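Sports Broadcast Ratings Assistant (part-time)

Pallascombe sells audience figures for televised basketball and hockey to advertisers and regional channels. We need an assistant for the playoff months, working under Henk Koster.

What you will do
Check overnight ratings against the channel schedules
Flag games that ran past their slot 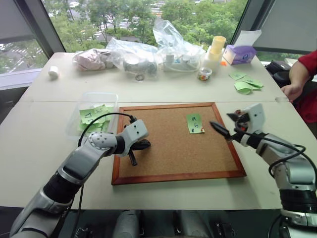

What we ask for
Comfort with spreadsheets
Evening availability on game nights
Some knowledge of how TV rights are sold
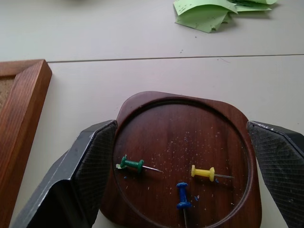

Push pins in a wooden tray.

Pay and hours
Pay is $400 a week for 3 shifts, with paid training in December. Remote work is possible after the first month.

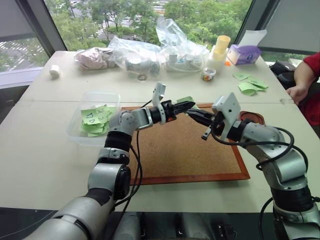
A green sticky note over the cork board.

To apply, send a resume and a short cover letter to Annelies Vanhove in the Pallascombe hiring office. Posted 18 Nov 2024.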